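Riltside Technical Program
Low-Voltage Distribution, Handout 3: Reading a Cabinet Front

Scope

These notes cover the door-mounted devices of a two-door control cabinet. Internal wiring is treated in Handout 4. Read the notes before the practical session and bring the blank device schedule with you.

A cabinet front is read door by door, from the top down. Lamps come first, then metering, then test points, then switches. Write down what is lit before touching any control. 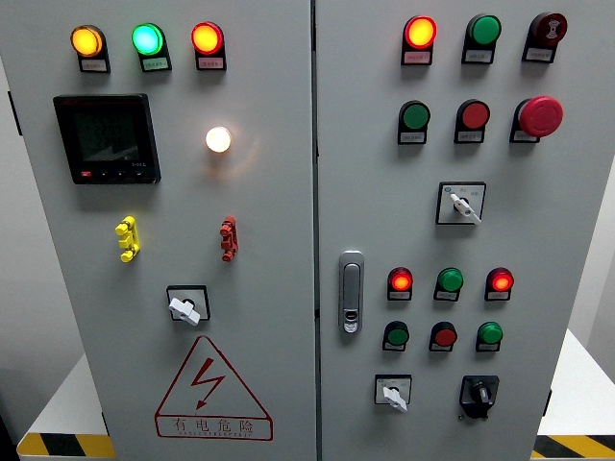
Page last changed: May 30, 2022

1. Indicator lamps

The left door has a top row of amber, green and red lamps. In many three-phase panels these colors mark the three phases and do not mean caution, run and fault. The color alone does not settle the question. Check the label plate and the drawing, and enter the lamp in the schedule by its drawing reference.

A lit phase lamp shows that voltage is present at the lamp circuit. It gives no information on current, and a dark lamp is not proof of a dead circuit. The lamp may have failed or its fuse may be open.

The white pilot lamp beside the meter is entered on a separate line. Its function is taken from the drawing.

2. Multifunction meter

The meter is mounted below the lamp row. A meter of this type usually pages through voltage, current, power and frequency by means of the keys on the lower bezel. For the schedule, record the page shown, the value and the unit. Do not enter the setup menu. A wrong transformer ratio scales every current and power reading by the same factor, and the error is easy to miss on a lightly loaded panel.

3. Terminals on the door

Two terminal blocks, one yellow and one red, are set side by side at mid-height. Treat both as live until tested. Terminal color is checked against the drawing in the same way as lamp color.

4. Rotary selector

The selector sits centered below the terminals. Record the handle position before operating it - the position is part of the as-found condition and has to be restored at the end of the exercise.
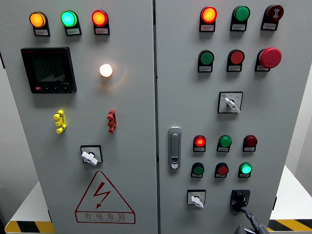 Laryea objected in the margin of the last revision that handle position should be written as the engraved legend and never as a clock direction, as two people standing at different angles will write two different things. The objection is accepted. Where the legend cannot be read, enter "legend not read" and leave the position field blank.

5. Warning sign

The triangular sign on the lower left door reads 有电危险 (danger, electricity). It applies to the whole enclosure, including the back of the doors. Opening a door requires the isolation procedure in the Draltavitz manual, page 71. The lockout form is on page 70.

6. To hand in

Device schedule, left door only, 2 pages maximum. Use the Goltari symbol sheet for the sketch. Schedules without drawing references are returned unmarked.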